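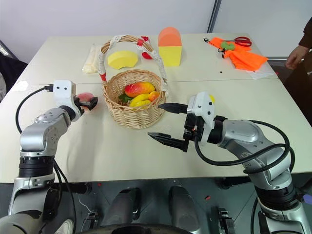
Shoulders, scans and the case for waiting

Savvas Manolakis has been treating shoulders at the Lutlow clinic for 14 years, and he would like fewer people to arrive holding a scan.

"They've paid for it themselves, half of them," he says. "They put it on the desk and say, there's my tear. Well, yes. I could find you one in most people over sixty who've never had a twinge."

I had gone in expecting a sales pitch. The clinic had sent me a leaflet that promised "lasting relief" on the front and again on the back, and I asked him early on what lasting meant. He pulled a face. He didn't write the leaflet, he says, and he wouldn't have used the word.

What he will stand behind is smaller. Last year the clinic saw 266 new patients with shoulder pain, and 115 of them were sent away with exercises and a date to come back. How many got better? He doesn't know, not properly. Some never returned, and he refuses to count those as cures. "My old boss did. If they didn't ring, they were fixed. They might have gone to Sillow. They might have given up on lifting that arm."

Sillow has the bigger hospital, and a private wing that advertises on the buses. A course of injections there was quoted to one reader of ours at £4,000. Manolakis won't comment on another clinic's prices, though he does ask me to repeat the figure.

He is not against injections. He gives steroid ones himself, when someone can't sleep for the pain, and tells them it may wear off. Nor is he against the knife. A young person who has come off a bike and can't raise the arm needs to see a surgeon quickly, he says, and he gets cross about the ones who are left to wait. It's the slow, grumbling shoulder he thinks we make too much fuss over.

I put it to him that "do your exercises" is what you tell people when you have nothing else to offer. He takes a while over that.

"Sometimes it is," he says. "And plenty of patients hear it that way. If I give you a printed sheet and you're out of the door in five minutes, you're right to be annoyed."

So what about the Nado sling, which the clinic sells at the front desk? I'd tried one on while I was waiting. It was comfortable, and it cost more than my shoes. He says it is fine for a week or two after an operation. For a stiff shoulder he would leave it on the shelf, and he has asked for it to be moved. It was still there when I left.

His own right shoulder hurts, he admits, mostly at night. He has not had it scanned. He does the exercises "four days in seven, if I'm being generous to myself", and he can't swear they are the reason it was better in January than it is now.

I still don't know whether that is reassuring. My own appointment, with a different physio at the Lawal Road branch, is next month, and I have been told to bring my scan.

14 comments | 31 shares

Related
Is your knee brace doing anything?
What the hip waiting list figures leave out
Tennis elbow without the tennis
Cold packs, hot packs and wishful thinking

Contact us | © Lutlow Health Pages | Back to top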